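## 3. Materials and setting

The study looked at how people in shared kitchens judge the volume of a container they haven't used before. It was carried out in Hallamby over one winter, with 120 adults who signed up through the Zutthorpe housing association. Each person took part once and was seen alone.

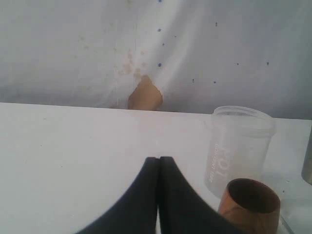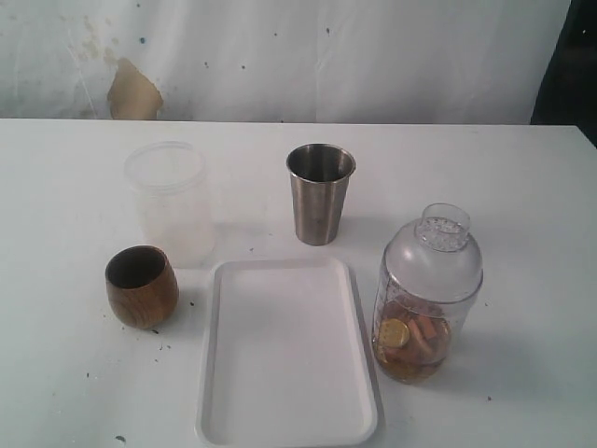
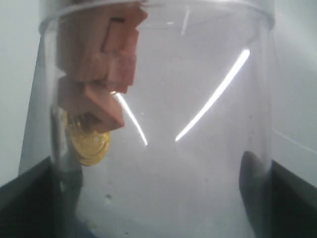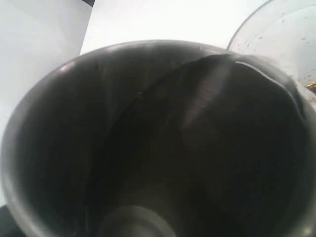 **Figure 2.** Tabletop, backdrop and vessels.

Participants were asked to say how much water a vessel would hold when filled to the rim. They gave their answer in milliliters or in cups, whichever they used at home, and we converted all answers to milliliters before analysis. The smallest vessel in the Otico set held 200 milliliters and the largest held 3,000. Handling was allowed in the second half of the session but not in the first.

The order of vessels was drawn at random for each person. We did not tell participants whether an answer was close, and we did not let them go back and change one. A session ended when all vessels had been judged twice, once by eye and once in the hand.

### 3.1 Scoring

Error was taken as the difference between the judged and the true volume, divided by the true volume. A positive score means the person guessed too high. Earlier work on drinking glasses found that tall, narrow shapes are judged too large, and we expected the same for storage jars. The Amaral scale was used to record how often each person cooked, with 4 levels running from "never" to "daily."

Answers given in cups were less even than answers given in milliliters. Many people rounded to the nearest half cup, and the rounding makes up a large share of the error for small vessels. For this reason we report the two groups separately in Section 4.

We left out answers where the participant said they owned the same vessel. Missing answers were not filled in. Participants who missed more than a quarter of their judgments were dropped from the comparison between sight and touch but kept in the tables for sight alone.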